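I have been promised an easy-clean bathroom three times in my life, and each time I ended up on my knees with an old toothbrush. So when Verna Pennington wrote to say I ought to look at a small bathroom before settling on a plan for ours, I went along with my arms folded.

The plan, for anyone who missed the last few posts, is Lyle Brannigan's. Lyle has drawn us a corner shower with a curved front, a wall-hung toilet and big tiles on everything that stands still. He says it will take me 4 minutes a day to keep nice. He also said the landing would be finished by January, so I take his numbers with a pinch of salt.

My questions were about where the dirt goes. A curved enclosure has a rail along the bottom, and a rail is a gutter by another name. Clear glass shows every drip. Beige marble-look tile is supposed to hide things, which to my mind is a poor recommendation for a floor you walk on barefoot. And I've never been sure about dark doors next to pale walls, though Verna loves them and has said so at length.
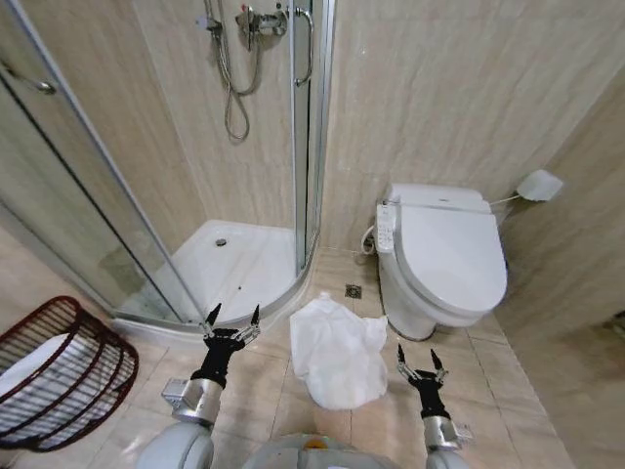
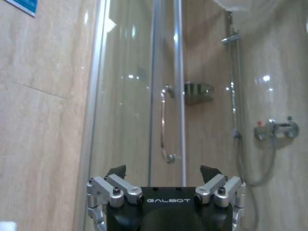
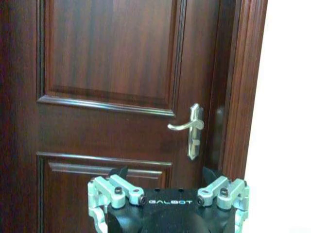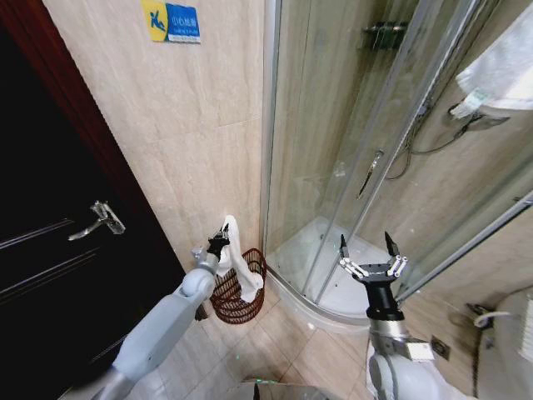 Corner shower, glass door handle, dark wood door, and the wire basket with the white towel, in that order.

Some things I'll give it. The toilet being off the floor means a mop goes straight under, and I've wanted that ever since the old pedestal at Kirkwood with its ring of grey sealant. The second drain in the floor, between the tray and the loo, is a good idea too and I can't see why Lyle left it off ours. I've asked him. He's "having a think".

The large tiles mean fewer grout lines, and that is a saving I believe in, having done our present ones with bicarb on a Tuesday night while everyone else watched the football.

Now the grumbles. The electronic seat has a panel of little buttons down one side, a water hose, and then a holder on the wall with its own thin cable running back to the seat. Every one of those is something to wipe round. Lyle priced a similar one for us at £700, and for that I would want it to clean the rest of the room as well. A plain lid has never let me down.

The coiled hose on the shower head is another. I had a coiled one in the flat and the gaps filled up with limescale. Ardalan Ghasemi swears by a vinegar soak, in a freezer bag, overnight. I tried it. The bathroom smelled like a chip shop for 2 days and the hose looked much as before.

As for the door, I've softened a bit. The grain is handsome and so is the handle, with its pointed backplate. But all that stepped moulding is a row of tiny shelves, and I know what settles on tiny shelves. Ours will be flat and painted, whatever Verna thinks.

The basket I'm in two minds about. Open wire looks lovely in a corner and things do fall through it. Mine will have a lid.

So Lyle is redrawing it with the floor drain in and the clever seat out. I've bought a squeegee for the glass, and I'll report back if it's still being used after a month.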